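About us: visits and open days

Gresley is a small supplier of home care equipment in Breltarstead. Around 700 households rent from us. We started looking at home robots in December, when a salesman told Walid Kanaan that a robot would soon be hanging up our customers' coats. Walid asked to see it done.

We now hold a demonstration every few months, and anyone can come. We don't sell robots and we don't take money from the people who make them. The last one, on 2022-06-08, ran for 90 minutes and dealt with ordinary jobs – clothes, hooks, getting around a room with cords on the floor.

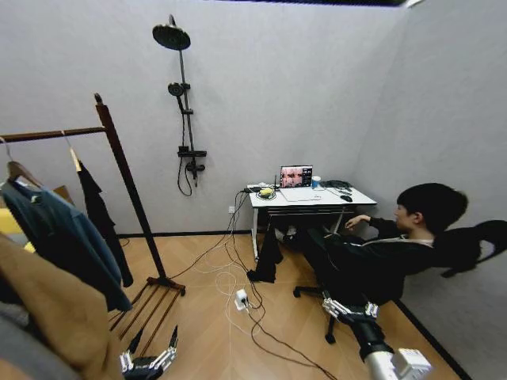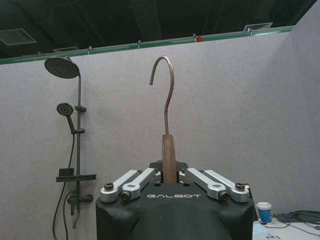

From the demonstration room: the clothes rack and desk (first picture), and a gripper holding a hook (second picture).

Were we won over? No. Kanokwan Thepsuriya, who runs our fitting team, would like to see the same job done 40 times in a customer's hallway before she says anything kind. Sunee Prasertsri thinks that's a bit harsh. Visitors get both opinions.

Please bring hard questions. Ours are mostly about price, repairs and who picks up the phone at night – so far the answers have been vague.

To book a place, ask for Sunee at the front counter.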